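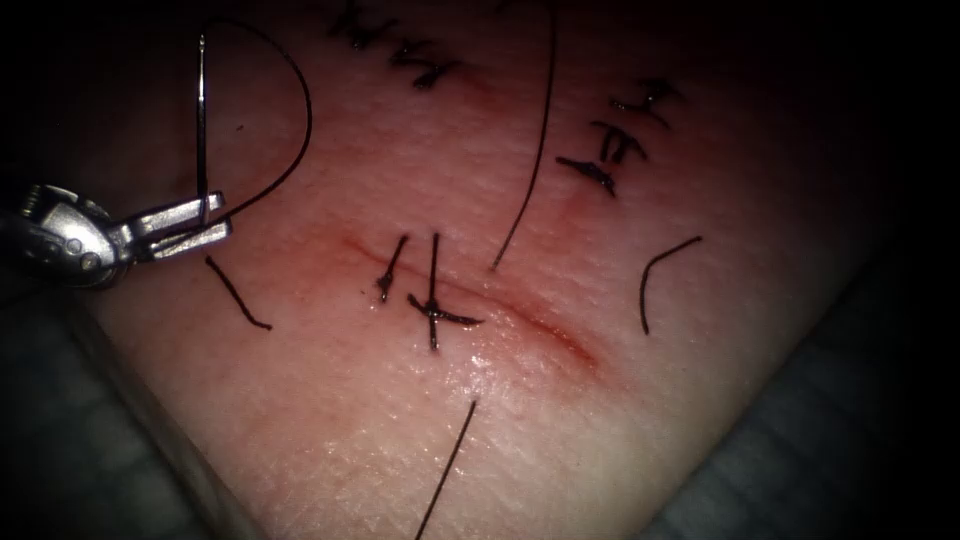 第3章 采访笔记与直接引语

学习目标
学完本章后，学生应当能够：
在采访现场区分亲见、转述与推断，并在笔记中分别标注；
说明直接引语、间接引语和部分引语的使用条件；
依据笔记和录音完成引语核对，并保存可供编辑查阅的记录；
就引语的删节和翻译问题作出符合行业规范的判断。

关键术语
现场笔记　直接引语　间接引语　部分引语　归属　引语核对　背景信息约定

引例
《Flistotlow周刊》曾派记者Pushpa Khurana前往河港小城Clanau，采写当地渡轮停航后居民的生活。她在城中停留了22个小时，先后与船员、摊贩、学校教师和港务人员交谈，带回满满一本手写笔记和两段录音。初稿送交编辑部后，编辑在文中发现一句颇为醒目的话，出自一名退休船员之口：“河还在，我们的早晨没有了。”编辑要求记者指出这句话的出处。Khurana翻到笔记第20页，上面只有“河在，早晨，没了”几个字，没有引号，旁边也未注明说话人。录音恰好在此前中断。

编辑部就此进行了讨论。一种意见认为，这句话与船员的整体态度相符，可以保留；另一种意见认为，既然原话无法还原，就应改为间接引语，或重新联系本人确认。Khurana最终打通了船员家中的电话。对方记得自己谈过早晨的事，但说法与初稿并不一致：“河倒是还在，可早上起来不知道干什么。”周刊采用了后一种说法，并将核对经过记入稿件档案。

上述案例所涉及的错误并无恶意，也很难被一般读者察觉。记者在疲劳和时间压力下，用自己的语言习惯补足了残缺的记录，使受访者的话变得工整。第2章讨论过消息来源的选择与评估；本章进一步讨论在来源已经确定之后，记者如何记录其言论，又如何将其写入稿件。

第一节 现场笔记的性质

现场笔记是记者在采访过程中形成的原始记录，包括受访者的言语、记者观察到的环境细节，以及记者当时的疑问。它首先服务于写作，同时也是日后答复质疑、更正差错的依据。许多新闻机构要求记者在稿件发表后继续保存笔记，保存期限由各机构自行规定，记者入职时应当了解清楚。

笔记中常常混有不同性质的内容。以停航报道为例，“售票窗口关闭”属于亲见；“售票员上月已离职”若来自摊贩之口，则属于转述；“居民对港务部门失去信任”是记者的推断，须有充分材料支持方可写入稿件。三者若用同样的笔迹连写在一起，数日之后连记者本人也难以分辨。本书建议采用以下做法：

原话一律加引号，未能记全之处用省略号标出，不得事后凭印象填补。
每段谈话开始时写明说话人的姓名、身份和谈话时间，姓名的写法应请对方当面确认。
转述内容前注明来源，推断内容置于方括号内。
采访结束后应尽早整理，整理时补写的文字使用不同颜色，以便与现场记录区别。

录音设备的普及没有取消手写笔记的必要。设备可能发生故障，环境噪声可能掩盖关键语句，受访者的手势和停顿也难以单凭声音辨认。在Prornero地区法院等不准录音的场所，笔记往往是记者唯一的记录。使用录音时，应事先了解当地法律和所在机构对于告知义务的规定，并在笔记中记下录音的起止时间，便于日后查找。

第二节 直接引语的使用条件

直接引语向读者作出一项承诺：引号之内的文字确由该人说出。由此产生两项基本要求，一是文字准确，二是语境完整。仅仅满足前一项要求，仍可能歪曲原意。例如，受访者先提出一种看法，随后加以否定，记者若只引用前半句，每个字都可以在录音中找到，读者得到的印象却与事实相反。

当原话冗长、含混或夹杂大量重复时，记者可以改用间接引语，以自己的语言概括其意，同时保留明确的归属。若其中只有个别词语具有不可替代的表达力，可以采用部分引语，但不宜在一句之内多次开合引号，以免读者误以为作者有意讥讽。

翻译引语的情形更为复杂，凡经口译取得的言论，应在稿件中说明，并在笔记中记下译者姓名。

思考与讨论
1. 假设Khurana未能与退休船员取得联系，编辑部应当如何处理初稿中的那句话？请分别说明保留、改写和删除的理由。
2. 受访者在发表前要求修改自己的引语，记者应考虑哪些因素？
3. 选取一篇已发表的特稿，标出其中全部引语，并判断每处引语的归属是否清楚。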